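Folding shirts or hanging them? (small flat, one short rail)

Home chat > Laundry and ironing

marrowfat_2
Evening all. We've moved into a little top-floor place in Storimton and it's lovely, but the bedroom has one hanging rail and it's already bowing in the middle. I've always hung my shirts, my mum hung hers, and I feel a bit disloyal even asking, but does anyone fold theirs and still go out looking respectable? Mostly cotton, a few linen ones for summer.

tansybridge
Fold them! I've done it for years and wouldn't go back. Button the top, the middle and the bottom one, lay it face down, sleeves in, then fold up in thirds. A drawer takes far more than you'd think.

OldCurwoodLad
Can't agree, sorry tansy. I worked in the pressing room at Curwood laundry, where 334 shirts was an ordinary morning, and every folded one went out with a crease across the tummy. Get a stronger rail, it's a couple of screws and a cup of tea.

marrowfat_2
The landlord won't let us drill, otherwise I'd be up the ladder already. And the linen?

tansybridge
Linen creases if you look at it, so I'd give that the rail and fold the rest. I do mine on the floor, as the bed's too soft and the sleeves wander off. A woven mat is perfect, nice and firm. Pictures below, the last one has the yellow shirt opened out with the collar at the top left. 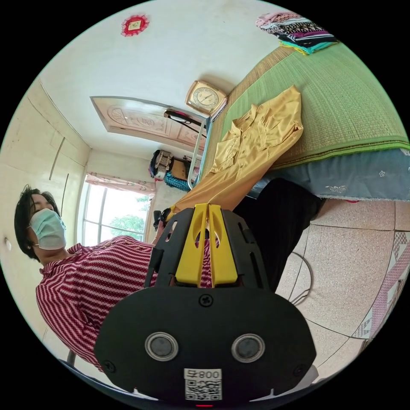
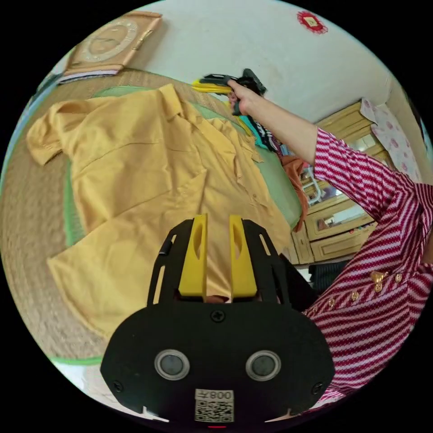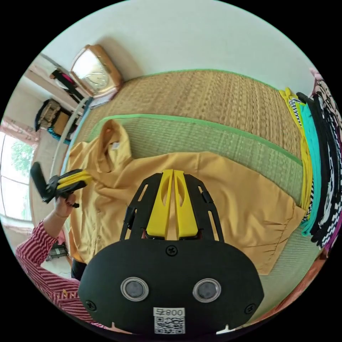 Reply 6

pegbagpat
Lovely colour, that mustard! I'm with tansy on the floor but with OldCurwoodLad on the crease, so I roll mine, loosely, with the collar on the outside. I got the Vergara drawer dividers from the market in Holanside and they've been a treat, although the cardboard ones you make yourself do just as well.

OldCurwoodLad
Rolling! My old supervisor would've had to sit down. I'll grant you it's kinder than folding in thirds, but the collar still wants support.

marrowfat_2
Thank you all, you've been so kind. I'll hang the linen, roll the cotton and see how we get on by December, when the jumpers come out and I'll no doubt be back here asking where on earth to put those.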